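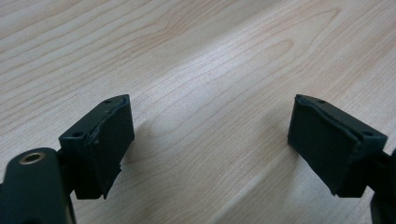 Ye-seo Joo reckoned we should have stopped at the first odd number and pulled the pins straight away, and wrote as much under our last update, adding that a width log that changes while the jaws are shut is never a software problem until you've had the arms off. Fair call! We did it in the other order and it cost us most of a week.

The Brulum gripper: when closed wasn't closed

Posted Dec 4, 2021

Welcome to the fault gallery, which has turned into my favourite part of the whole site. The short version for new readers: Brulum is our hand-held gripper. You squeeze the trigger, the two fingers come together, and Skuleo (the logging program) writes down how far apart they are at every moment. Later a robot arm with the same fingers gets to try the same job from the same numbers. If the numbers are wrong, the arm is wrong too, and it is wrong with a great deal more force behind it than a person's hand.

In September the numbers went wrong. It's such a good fault, small and sneaky and completely mechanical, and I've been itching to write it up properly.

What we saw first

Skuleo zeroes the width when the pads touch. After a long run of picking up little parts, "touching" had become a few tenths of a millimetre, then more, then back to nearly nothing after lunch. I blamed the zeroing routine. I rewrote it (twice), and both versions were lovely, and both drifted in exactly the same way.

Then we played one of the recordings back on the arm. The job was a plastic bottle cap standing on the bench. The arm came down nicely, closed on the cap, kept closing, and flung it clean over the guard. I laughed, then had a look at where my hand had been a minute earlier and stopped laughing. We hit the stop button, tagged every recording made since the last full strip-down as suspect, and put the arm out of use until we knew what was going on.

What it was

Each finger block rides on a black arm, and each arm turns on a pin through a brassy bushing. The bushing is meant to stay put in the plastic while the pin turns inside it. One of ours had let go. The bushing was turning along with the pin, and the hole around it had worn into a slight oval, so every squeeze let the finger lean over a touch before the pad took any load. The sensor sits back at the trigger end and knew nothing of this. As far as it was concerned the jaws were still closing.

That explains the bottle cap beautifully. The person holding the gripper feels the lean and stops squeezing without thinking. The log shows a narrower gap than there really was. The arm, with fresh tight joints, goes all the way to that narrower gap and the cap has to go somewhere.

It explains the after-lunch recovery too, or we think it does. The plastic round the bushing had warmed with all the work, and once it sat for a while the fit tightened up again. I'd love to hear from anyone who has measured this sort of thing properly, as our evidence is one thermometer and a lot of pointing.

Why the pads took the blame

For a couple of days everybody was certain it was the gripping pads. They're a dark rubbery material from Fevine, we trim them by hand, and the edges come out a bit rough no matter how sharp the blade is. They look guilty. We swapped them for a new set, cut as neatly as I've ever managed, and did 50 open-and-close cycles with nothing between the jaws. The drift was still there. So the rough edges were let off, and I've stopped fussing over them (mostly).

How we check now

The test is dead simple and I'm very fond of it. Open the jaws all the way over a bare patch of bench, let the reading settle, close them gently, let it settle again, repeat. There's nothing in between to squash or slip, so whatever moves has to be the gripper itself. We run it at the start of a session and again at the end, and if the two closed readings don't agree, the session goes in the suspect folder and nobody plays it on the arm.

The second picture is from the same bench, with the jaws wide open and the corner of a white box up at the top.

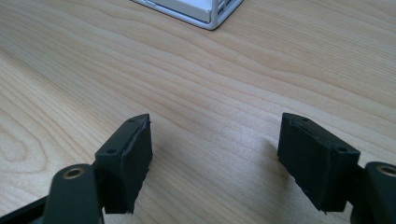 The other half of the check is done with a fingertip and takes no time at all. Power off, jaws open, hold one arm still and try to rock the finger block side to side. A good joint feels like one piece. A bad one has a tiny click in it, and once you've felt that click you'll never mistake it for anything else. Do the same on the other side even if you're sure that one is fine. We were sure too.

If it clicks, take the pin out and put a dot of paint across the bushing and the plastic, then reassemble and work the jaws for a bit. When the two halves of the dot no longer line up, you've got our fault. Please don't drip glue in from the top as I did on my first go. It ran down onto the pin, the jaw seized half shut, and I had to print a new arm anyway.

The repair

Bashir, the machine shop we share a wall with, suggested roughing up the outside of the bushing so the plastic has something to bite on, and warming it as it goes in. We tried that on a spare arm and put it through 3000 cycles on the bench jig. The closed reading at the end matched the one at the start, and the paint dot was still in one piece. I did a small dance. Both arms on the working gripper have now been done the same way.

We also changed the playback side, which matters more for fingers of the human sort. The arm used to go to the recorded width and nothing else. Now it watches the motor load as well, and if the load jumps before the width is reached it stops there and holds. The bottle cap survives this very nicely. I tried a fresh egg. The egg was fine, and I was ridiculously proud of it.

Still on the list

The suspect recordings. There are 9 sessions in the folder and I can't bring myself to delete them, although they're no use for the arm. It might be possible to work out the lean from the zero readings and correct for it, but that only helps if the wear grew steadily, and I have a feeling it came and went.

The guard round the arm is getting a taller front panel as well. The cap cleared the old one with room to spare.

If you've built a set of these fingers, go and do the rocking test before your next session, and leave a comment with what you find, clicks or no clicks. Paint dot photos are very welcome.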